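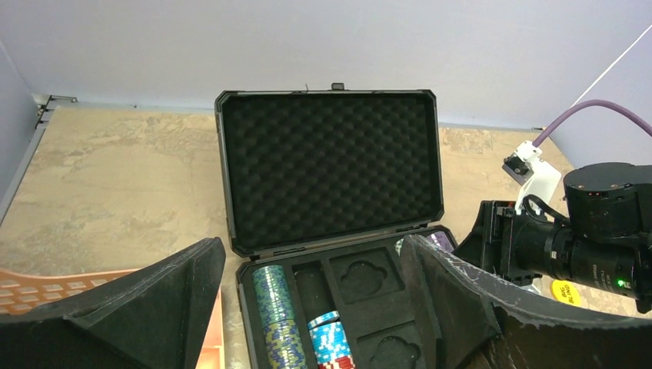
4.3 What substitutes see before they come on

The results so far have dealt with players who started the match. We now turn to the ones who didn't, and this is the part of the study that surprised us most. When we planned the project, the bench was little more than a column in the spreadsheet: name, minute of entry, position. It was Hemant Sengar, then coaching the under-18 side at Namudari, who urged us to treat waiting as a piece of the match in its own right. We are very glad he did. The bench is a lively place, full of talk, and young players pick up a great deal there if someone gives them a reason to look.

The data for this section come from 200 youth matches played by the Staria, Hadgu and Namudari academies. They contain 458 substitute appearances that lasted long enough to be analysed under the rule set out in Section 3.2. Players forced on by an early injury are included, although we come back to them below, as their time on the bench was so short. Every action on the ball was tagged in Heklow by two coders working apart from each other, which gave us 2,339 first-spell actions. By "first spell" we mean the time between a substitute stepping on to the pitch and the first long break in play after that.

We were interested in three kinds of bench. At Staria, substitutes sat together and were left largely to themselves until the call to warm up. At Hadgu, an assistant coach gave each of them an opponent to watch, normally the player they would face if they came on. At Namudari, they watched in pairs and were asked to talk to each other about where space was opening up – no notes, no clipboard, just talk. None of these habits was brought in for our benefit. They were simply how the three academies already did things, and that makes the comparison more natural but also less tidy than a proper trial would have been.

The clearest difference was in the first pass. Substitutes who had been watching in pairs played forward early more often than those who had been left alone, and they kept the ball when they did so. Those given a single opponent to follow fell in between for passing, but they did best of all in defence. They closed down sooner, and coders marked them more often as "set" before their opponent received the ball. This fits well with what the coaches had told us in interviews. One Hadgu full-back put it beautifully: he said he felt he had "already played against him for an hour" by the time he crossed the line.

We also wanted to know what the players themselves thought they had been paying attention to. Asking them outright in the pilot had produced polite, rather flat answers (everybody was watching "the game"), so for the main study we borrowed a method from classroom research. Each substitute was given 12 poker chips after the match and asked to share them out across a sheet of headings, such as my opponent, our shape, the coach, the crowd and my own nerves. The chips travelled with the team bag in a foam-lined carrying case (Figure 5). Colour carried no meaning in the task. Players took to it at once, moving chips back and forth and arguing with themselves out loud, and several of our best interview passages began that way.

The sheets show that nerves took a large share at all three academies, and the largest among players making one of their first appearances in the age group. Where the academies parted was in what came second. At Staria it was the coach, meaning that players spent much of their wait looking for a sign that they were about to be called. At Hadgu it was the opponent and at Namudari our shape. In other words, the young players were looking where the adults had pointed them, and at Staria they were looking at the adults. We don't read this as a criticism of the Staria staff, who run a warm and well-liked programme and who changed their bench routine the following June after seeing an early draft of these results.

Some care is needed. The academies differ in much more than their benches. Namudari plays a short passing game at every age, and its substitutes may have passed forward early simply by doing what they do each day in training. We tried to allow for this by setting each substitute against the starter he replaced, and the gap in forward passing became smaller, though it didn't close. The defensive result at Hadgu held up more firmly. The injury cases point the same way: players who were hurried on with hardly any time to watch looked much alike wherever they played, and the differences between academies grew with time spent on the bench.

There is also the matter of the score. Coaches make changes when they are losing, and a side chasing a goal will send the ball forward whoever is on the pitch. Splitting the appearances by match state leaves some thin groups, above all for Staria sides that were ahead, and we would not lean on those figures. Among matches that were level when the change was made, the order of the three academies stayed the same for both measures.

Figure 5. Chips and carrying case used in the attention-sharing task.

Section 4.4 follows the same players into their next start.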